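Joner Publishes Practice Guide for Simulated Tabletop Handling Trials

Second edition sets reporting rules for scene setup, contact events and idle equipment

2 October 2021

Joner, a publisher of technical practice documents for automation users, today released the second edition of its guide to simulated tabletop handling trials. The guide applies to trials in which a robot arm picks up, moves or places small objects on a fixed work surface, and in which the results are used to support a purchasing, design or safety decision.

The new edition replaces the text issued in January. It is a voluntary document and does not take the place of any legal requirement or any national or international standard. Users remain responsible for the risk assessment of the physical cell.

Scope of the changes

The first edition dealt mainly with file formats and left scene content to the user. Comments received during the review period showed that trials described in the same terms were being run on very different tables. Some held a single object. Others held several objects in contact with one another, and the reported success rates could not be compared.

The second edition adds a clause on scene declaration. Before a trial series begins, the user must record every object on the work surface, its starting pose and the limits within which that pose may vary. Thin and open-framed objects, such as eyeglasses, are placed in a separate class. The collision shape used for an object in this class must be declared, and a solid block may not be used in its place unless the report says so on its first page.

"A pair of glasses is mostly open space, and a simulator that treats it as a brick will give you an answer for a brick," said Freya Ashworth, technical editor at Joner. "We are asking people to write down which one they used."

Contact and near contact

Clause 6 covers objects that stand inside, on or against other objects. A pick is to be recorded as clean only if no object other than the target moves by more than the declared limit. If a neighboring object is displaced, the pick is recorded as disturbed, even where the target is delivered to the correct place. Disturbed picks may not be added to the clean total.

Tilt of the target at first contact must also be logged. The first edition asked only for the final pose.

Equipment outside the task

All arms present in the model must be listed, including those that take no part in the trial. For each one the report gives the base position, the joint values at the start and whether collision checking is switched on. Reviewers found this to be the item most often left out of submitted reports.

Trial basis

The revised clauses were tested on 876 simulated trials run by Fillik, an integrator of light assembly cells, and Pirell, which supplies simulation services. Of these, 700 used mixed scenes with objects of more than one class. The remainder used single-object scenes and served as a baseline. Both firms worked from the same draft and exchanged logs without exchanging scene files, so that any gap in the written declaration would show up as a failure to rebuild the scene.
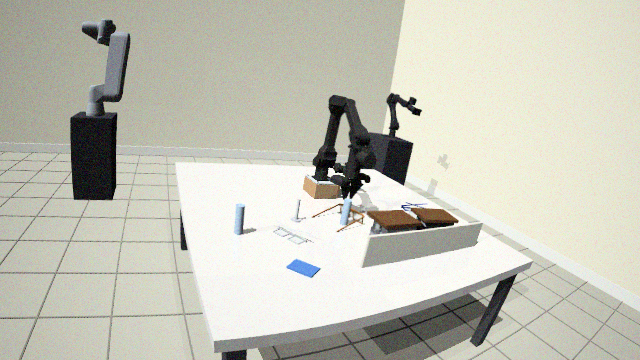 Simulated mixed scene with eyeglasses, cylinders and a long container on the work surface.

"We could rebuild most scenes from the written declaration alone," said Gyula Erdős, simulation lead at Pirell. "Where we could not, the usual cause was a missing reference frame. The new form has a field for it."

The draft drew over 62 written comments. Changes made as a result include a shorter declaration form, a fixed order for joint values and a clearer definition of the work surface edge.

Transition

Reports prepared to the first edition may continue to cite it until the end of January. After that, Joner will list only reports that follow the second edition. A report may not cite both editions for the same trial series.

Cropper, which maintains a log-checking tool used with the first edition, has confirmed that an update is in preparation. "The disturbed-pick field changes the way totals are built, so old logs will not pass without an edit," said Eun-ji Jeon, product manager at Cropper. "The update will flag the affected lines and leave the values alone."

Availability

The guide and the blank declaration form can be ordered from Joner in print or as a download. Holders of the first edition will receive the new text at no charge. Comments for the next revision should give the clause number and proposed wording.

Press contact: Lurdes Barreto, Joner press office
Technical questions: Derek Tapley, Joner editorial department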